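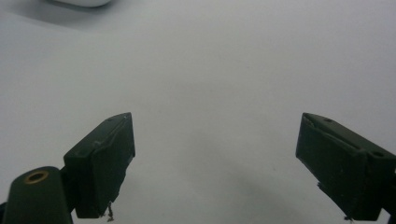 Graça Barros wrote on our first draft that a clogged filter is "the cheapest fault in the whole house and the last one people look for." We decided to keep this remark at the start of the report, because it explains well why we chose the topic.

**Effect of dirty filters on a small home ventilation unit**
Project report, 26 Jan 2025

## 1. Background

The house in Kukthorpe has a Sirnel ventilation unit with heat recovery, installed in the attic. It takes stale air from the kitchen and the bathroom and brings fresh air to three bedrooms. The family complained that the bedrooms felt stuffy in the morning and that the unit was louder than before. They believed the fan motor was worn and had already asked for the price of a new one.

We wanted to know if the motor was really the problem. Our task was limited to air flow and noise. We did not study the heat exchanger, except to look if it was clean from outside.

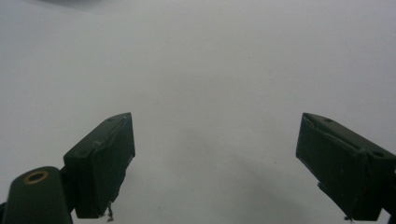

*Fig. 2. Pale gray surface with soft shadow, from close above.*

## 2. Method

All measurements were made in December with the outside temperature close to freezing. The unit was set to its middle speed and we let it run for 25 minutes before each series. Air flow was measured at every supply valve with a flow hood borrowed from the school laboratory. We read each valve two times and used the average. If the two readings were too different, we repeated both.

First we measured the unit as we found it. Then we changed both filters and measured again, without touching the valves. The new filters were of the Rerenel type, in the class that the manual asks for. Finally, we cleaned the supply valves with a dry brush and made the last series.

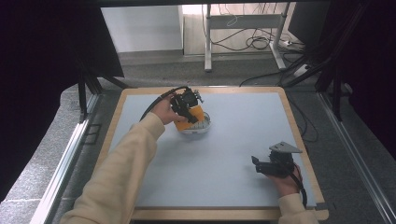
The supply valves were more difficult to clean than the filters were to change. Each valve is a short round body which ends in a grooved ring, and the dust stays in the grooves. For a reader who has never taken one down from the ceiling, the orange cylinder in the picture can help: its white base has a ribbed rim, and a rim of that sort is hard to wipe with a cloth. The brush worked better for us. It is important to mark the opening of the valve before removing it, or the balance between the rooms will be lost. We forgot this on the first valve and had to use the installer's notes to set it again.

## 3. Results

With the old filters, the bedrooms together received much less air than the design value of 116 cubic meters per hour. The smallest bedroom, which is at the end of the longest duct, was the worst. After the new filters the total came up to the design value, but the smallest bedroom was still a little low. Cleaning the valves improved this room and made almost no change in the other two.

The noise also decreased. We had only a simple sound meter, so we prefer to say that the difference was clear to the ear in the hallway

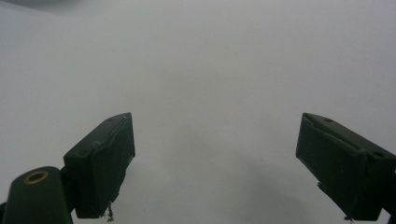
and that we do not claim an exact value. The motor itself ran evenly in all series, and we found no reason to replace it.

## 4. Discussion

The filter on the outdoor side was far dirtier than the other. The air intake faces the street, and there was a layer of fine black dust on it. Mr. Garg, our supervisor, suggested to change this filter more often than the indoor one instead of always buying them as a pair. The manual does not speak about this possibility.

A weak point of our work is that we tested one house only. Also, the old filters had no date written on them, and so we cannot say how long it took to reach this condition. The family now writes the date on the filter frame with a pen.

## 5. Remaining work

We would like to measure the same valves again before summer and compare with the last series. The flow hood must be reserved at the laboratory, and the form for this has been handed in.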